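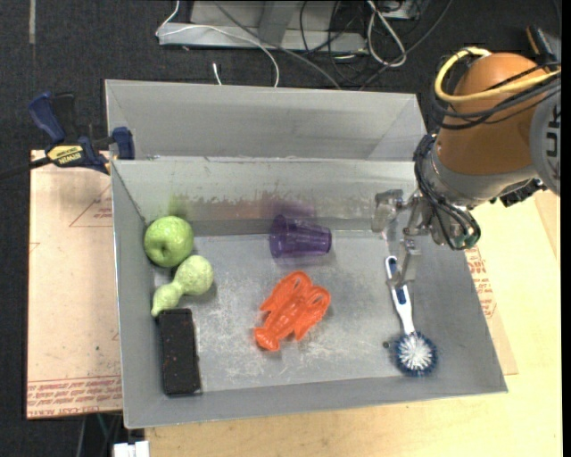

Dating a reign by its coins

Popular histories of the ancient world give the dates of a king's reign with a confidence the evidence seldom supports. A ruler gets a first year and a last year, the two are joined by a hyphen, and the pair is then copied from book to book. Where the reign is known from inscriptions or from a court chronicle, this is mostly harmless. Where it is known only from coins, I think the hyphen should go.

The Derley hoard is a useful case. It holds 99 silver coins, recovered from a single pot, and it is the main support for the order of kings now printed in most handbooks on the Weltetden dynasty. The argument runs as follows. The coins of the ruler labeled King A are more worn than those of King B. Worn coins have been in use longer. King A therefore came first, and the difference in wear gives the length of the gap between them.

The first two steps are reasonable. The last one is weak. Wear depends on how often a coin changed hands, on the purity of the silver, and on what it was stored with. A coin paid to a soldier and spent at once will lose weight faster than one put in a temple chest the same week. To turn lost weight into years, one needs a rate, and the rate used for Derley was borrowed from a different region with a different currency. The published reigns rest on that borrowed figure, and few of the handbooks say so.

Die studies are better evidence. Each die cracked and was recut as it was used, and coins struck from it record the damage in order. If an obverse die is shared by two kings, the crack tells us which king used it first. At Derley there are two such shared dies, and both support the accepted order. I have no quarrel with the order. But a crack does not measure time. A die might last a month or sit in a locked box for a decade between issues, and the coins would look the same either way.

Three objections are usually raised. One is that readers want dates. They do, and they can be given a range, with a short note on where the range comes from. Another is that museum labels have no room for a note. A label reading "before King B, after more than one earlier ruler" takes up no more space than a pair of false years. The third is that specialists already know how soft the numbers are. This may be true of the people who handle the coins. It is not true of the people who write on trade, farming or religion and who take the reign dates as fixed points for their own work. An uncertain date becomes the base for a second date, and by the third step its origin is lost.

The Skondex catalog, in its current form, shows a workable method. Each ruler has a relative position, then a separate column for absolute dates, and the second column is left blank where nothing ties the coins to an outside calendar. The blanks look untidy. Some reviewers have complained that the catalog is less helpful than the older Shakya list, which fills every line. I would say the Shakya list is easier to quote and harder to check, and that a reference work should be judged on the second point.

Much of this could be fixed with little labor. Publishers could mark coin-based reigns with a different sign – a question mark would do – and state the wear rate used. Authors could cite the die study directly instead of the handbook that sums it up. Until then, anyone using the Weltetden dates should treat the sequence as sound and the years as a guess.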